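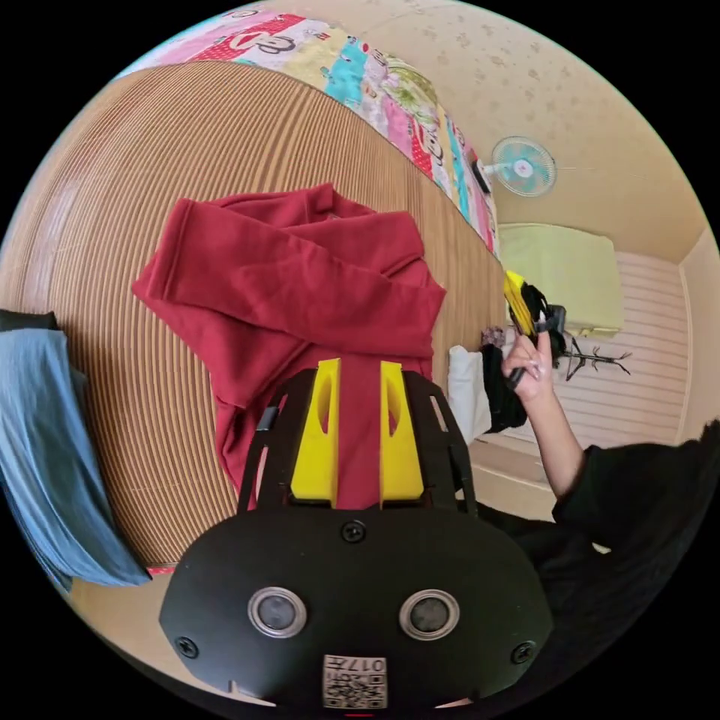

Handheld gripper stop notice – FAQ
Last updated 8 October 2021

Why did folding sessions stop?

Fingers not letting go. On Tuesday a finger pair stayed shut on a sleeve after the operator released, and she pulled to get it free. Sleeve tore, one finger bent at the root. Two more operators then told us they'd had the same thing and just worked around it. Please don't work around it.

Is it every unit?

No. Only units with the Flovetti return spring, fitted at the Ruscombe bench. Units built in Flatville have the older spring and are fine to use. If you don't know which you have, send Remedios your unit number and wait for an answer before you record.

What is going wrong exactly?

The spring loses tension after a lot of cycles. Fingers close normally, open slowly, then stick partway. Worst on thick stuff – sweatshirts, towels, anything with a cuff. Thin shirts mostly hide it, so a good run on T-shirts proves nothing.

How do I check mine?

Power off first. Squeeze fully, let go. Both fingers should snap back together. Do it 20 times. One slow return is a fail. Don't oil it, the oil gets on the finger pads and on to the cloth.

It sticks while I'm holding a garment. What now?

Stop moving. Put the garment down flat with the gripper still on it. Power off, then ease the cloth out sideways. Don't pull straight back and keep your other hand out from between the fingers. We had one pinched thumb, minor, but it did break the skin.

Do I have to report a stick if nothing broke?

Yes. Same day, on the Semwal form. Unit number, garment, what you were doing. Two lines is plenty.

What happens to sessions I already recorded?

We pulled 209 for review. 141 are cleared. The rest are still being watched by Mwangi Biwott, who is looking for late releases. You wil be paid for all of them either way. Don't delete anything from your card.

Can I swap the spring myself?

No. The spring sits behind the finger carriage and if it goes back in crooked the fingers close unevenly. Mail the whole unit back, prepaid label is in the lid of the case.

When do we restart?

Replacement springs are due in November. No day yet. Operators with Flatville units can carry on now, normal task list, but run the squeeze check before every session untill we say otherwise.

Who do I ask?

Remedios Lumanlan for units and shipping. Mwangi for recordings. Injuries, even small ones – phone the desk, don't email.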